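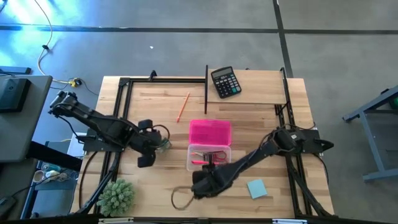

Seagrass count at Konuvura: what the autumn survey found

The September survey of the seagrass beds in Konuvura bay is finished and the figures have been checked. Members who helped with the shore work have had the full tables already. This is the short version for everyone else.

Seagrass is often taken for seaweed, but it is a flowering plant. It has roots, it makes seeds, and it grows in sand or mud in water shallow enough for light to reach the bottom. The beds at Konuvura lie in two parts, a large one on the sheltered east side and a thin strip near the Rissanen slipway. Young fish shelter in both, and so do crabs, pipefish and sea snails.

We laid out 206 survey squares this year. Seagrass was present in 111 of them. In the east bed the cover was thick, with long blades and clean leaves. The strip by the slipway was patchy, and several squares held only bare sand with old root mat under it. Boat moorings are the likely cause there. A chain lying on the seabed swings round with the tide and scrapes a circle clear, and the plants are slow to grow back into it.

The harbour office has agreed to a trial of three floating moorings at the slipway end. These use a stretchy line held up off the bottom. The fittings come from Skiteck and will go in over the winter, weather allowing. Please don't tie up to the yellow buoys until the notice on the slipway board says they are open.

Seed collecting went ahead on the two lowest tides. We brought in roughly 3000 seeds, all from the east bed, and left most of the seed heads where they were. The seeds are being kept in cool, aerated seawater at the Fulositz field station and will be planted in spring in small sacks of sand. Not many seeds grow into plants in the wild, so we don't expect to see much in the first summer.
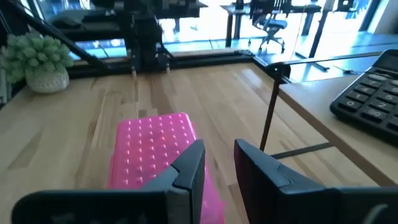
Pink case-like object on the wooden table, with a grid of small bumps on top

Water clarity was better than last year on calm days and poor after rain. The stream at the north end carries a lot of soil when the fields above are bare – this shows up as a brown fan across the shallows. We would like more readings after heavy rain. If you walk that way and can take a clarity tube, they can be borrowed from the field station on weekday mornings.

A reminder for anyone anchoring in the bay: the no-anchor area runs 100 metres out from the east rocks and is shown on the new chart at the slipway. Sand patches west of it are fine to use.

The next newsletter will have the bird counts and the dates for spring planting.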